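About Wada Print Room

Hi, I'm Na-rae! I started Wada as a Sunday drop-in for people who wanted to try linocut (and mostly wanted to get out of the house), and somehow it has turned into a proper little school with 16 seats, two presses and a sink that is never clean.

I teach the beginners' course myself. You get four evenings, all your ink and paper, and one block big enough to make mistakes on. My own first print was a heron with three legs, so please don't worry about yours. We carve, we proof, we carve a bit more, and by the last night everybody goes home with a small edition to give away. 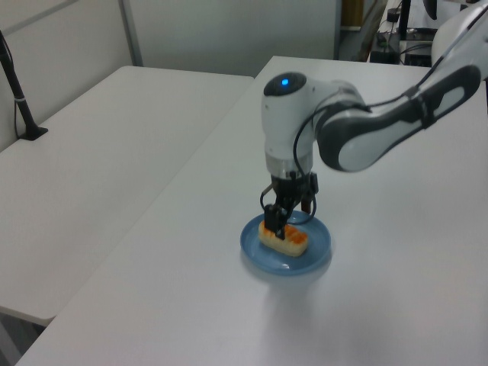 Miyuki Fukuda wrote to us after the October course that she'd been scared of the gouges for years and now has blocks drying on every windowsill, and could we please run a reduction class next. We did! It's called Oletti, it's for people who already have a course or two behind them, and it fills up fast.

Open studio is $15 a session, bring your own paper. The door sticks, so give it a push.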